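OK friends, the cable thread. I have been promising this one since March and today is the day!! Get a drink, it runs long.

1/ Background for new people: I love a sorted cable. I love it the way other people love a fresh notebook. Until this month our shared workroom had one giant tote of cords by the door, and if you wanted a power lead you put your arm in up to the elbow and hoped.

2/ So Teresa Quintela and I dumped the whole tote out and went through it. Total haul: 141 cables. I wrote every one down in a spreadsheet and I had a wonderful time doing it. (Teresa had a less wonderful time. She got pizza.)

3/ First pass was just big piles. Power, video, USB, network, audio, and a pile called "huh." Don't try to be clever on the first pass! If you stop to think about whether a thing is worth keeping you will still be there at midnight with a phone charger in your hand.

4/ Second pass was testing. Power cords got plugged into a desk lamp or a monitor we know is good. 22 went straight to the e-waste bag, mostly frayed ends and cracked plugs. If the jacket is split, please don't tape it and put it back. Let it go.

5/ Now the boxes, my favorite part. Clear plastic, all the way. I used to be a cardboard-with-a-nice-label person and I have completely switched sides. Labels go out of date the minute somebody's in a hurry, but with a see-through box you glance at it from across the room and you know it's black cords.
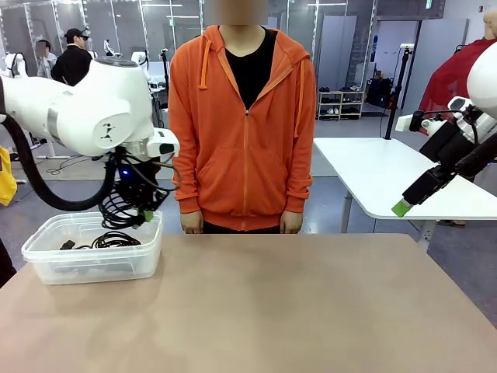
6/ And keep them shallow enough that you never have to dig. Two layers of coils is plenty. Once you get to three, people start pulling from the bottom and the whole lot comes up like spaghetti. If a box fills up, start a second box or get rid of something.

7/ Kamlesh Tripathi asked in the replies last time how I coil. Over-under for anything long! One loop the normal way, next loop with a little twist so it tucks under. The cord stays relaxed and you can throw it open across a floor without a single knot. Took me maybe an evening of practice in front of the TV and now I can't do it any other way.

8/ For short power leads you don't need over-under. Find the size the cord wants to be and follow it. Every cord has a natural curve from how it was packed at the factory, and if you go smaller than that it'll spring open the second you let go. Loose and oval is fine. It doesn't have to look like a store display.

9/ What you should NOT do is wrap it around your hand and elbow. I know. Your dad did it, my dad did it. It puts a twist in every single loop and it's hard on the wires inside.

10/ Also please be kind to the strain relief, the bendy ribbed bit where the cord meets the plug. It's there so the cord can flex without snapping, and it only works if you don't fold it flat. Start your first loop a little way past it and pull on the plug, never on the cord.
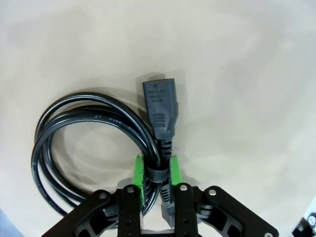

Black power cord, loosely coiled. Look at those ridges on the connector, made for grabbing!

11/ Ties! I've tried them all by now. Hook-and-loop strips win by a mile. Twist ties dig in, rubber bands go gummy and then you have a sticky cord forever, and zip ties mean you need scissors every time. Cut the strips long. Short ones go missing.

12/ Wubit Ayele's trick, which I'm stealing: fix the tie to the cord itself near one end, so it stays put when you undo it. We've done every power lead this way and I haven't found a stray tie on the floor since.

13/ How many spares to keep? We settled on 4 of each common type and it's been great. The rest went to Ramiro Barroso, who was setting up desks at Orkau and was thrilled to get a bag of tested monitor leads. Ask around before you recycle the good ones, someone nearby is always short a power cord.

14/ The "huh" pile: give it one box and one date. Ours has a bunch of barrel plugs and one very odd thing Madhu Khurana swears belongs to a scanner. If the date comes and no one's asked for it, out it goes. (I'm a little attached to the scanner thing.)

15/ Next up is the adapter drawer, and it's bad, you guys. I opened it this morning and closed it again. If you have a system for wall warts that isn't just a bag of bricks, tell me everything, I'll be reading replies all evening.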